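The Gauge at Plurna

The river gauge at Plurna was read once a day, at dusk, and the figure was written in a book with a green cover. Natalia Alvarado had kept the book for 3 years. Before her it had been kept by Fulgencio Camacho, whose sevens looked like ones. She had spent most of her first winter working out which was which.

The procedure was fixed. Walk to the staff, read the level in centimetres, initial the page. If the level passed 200, ring the office at Quintana. It had passed 200 twice in her time, and both times the office was closed.

On the evening of entry 3052 the level was 55. She wrote it down. Then she turned back a page and found that the previous entry was also 55, and the one before that. The weather column recorded rain on all those days, in her own handwriting. The colour of the water had changed from grey to brown. A river that takes in rain and stays at the same height is losing water somewhere, or the staff is moving with it.

She went back down with a torch and a spirit level. The staff was plumb. She drove a tent peg into the bank at the waterline, tied a bit of red wool to it and sat in the ute until midnight. When she looked again the wool was under water by the width of her hand. The staff read 55.

She noted the discrepancy in the remarks column, which was 4 centimetres wide and had been designed for the word "ice".

In the morning she rang Camacho. He had moved to Drodura after he retired and was growing beans. She read him the entries, then the measurement at the peg.
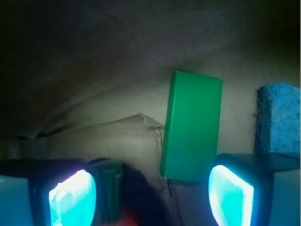 Camacho said it had done the same for him, the spring the Brondatier bridge went out, and that he had written down what the staff said because the form asked for what the staff said.

She asked which page. He told her, and she found it. Eleven entries in a row, all the same, and he had not bothered to make the figures neat.

"How did it stop?" she said.

"I moved the peg," he said.

She had not told him the peg was still in. She drove back to the river with the book on the seat beside her and parked well up the bank — farther than she usually did — and walked the rest of the way down.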